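Hutsuliak Materials Testing
Vacancy: Laboratory Technician, Floor Coatings (full time)
Reference 703
Posted 21/03/2025

Hutsuliak Materials Testing carries out wear, slip and adhesion tests on floor finishes for manufacturers and flooring contractors. The coatings laboratory has one open position for a technician. The post is permanent after a probation period and reports to the laboratory manager at the Nanditz site.

Duties

Prepare test panels from supplied boards, including cutting, sanding, cleaning and conditioning.
Apply finishes by roller, brush and drawdown bar to the film thickness stated in the test order.
Run abrasion tests to 1000 cycles and record mass loss at the intervals given in the work instruction.
Measure gloss, hardness and dry film thickness.
Perform cross-cut adhesion tests and grade the result against the reference chart.
Enter results in Plorkus, the laboratory record system, on the day of the test.
Keep balances, gloss meters and the conditioning cabinet within their calibration dates.
Label, store and dispose of solvents and waste coatings under the site procedure.

Required

A two-year degree in chemistry, materials or wood technology, or equivalent laboratory experience.
Ability to read a written test method and follow it without deviation.
Competent use of spreadsheets, including simple statistics such as mean and standard deviation.
Ability to lift test panels and stand for long periods.
Normal color vision. A screening test is given at interview.

Preferred

Experience with waterborne polyurethane or hardwax oil finishes.
Experience in a laboratory that is audited by an outside body.
Familiarity with Roltero abrasion equipment. Training is provided if needed.

Hours and conditions

Shifts are eight hours, with a paid break. Conditioning runs sometimes end outside normal hours, and the technician takes a share of the late readings on a rota. Late readings are paid at the overtime rate. Safety footwear, gloves and fitted respirators are supplied. Paid leave is 16 days in the first year, plus public holidays. The pay band is sent with the application form.

Training

New technicians work alongside a senior technician until signed off on each method. Sign-off is by method, and partial sign-off is normal during probation. The next internal course on measurement uncertainty is in September.

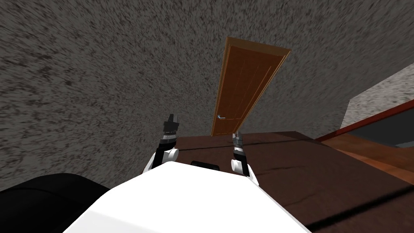 How to apply

Send a resume and a cover letter of one page to the Nanditz office, quoting reference 703. State your earliest start date and list the test methods you have performed unsupervised. Applications without the reference number will be returned. Shortlisted applicants attend one interview and complete a short practical exercise in panel preparation.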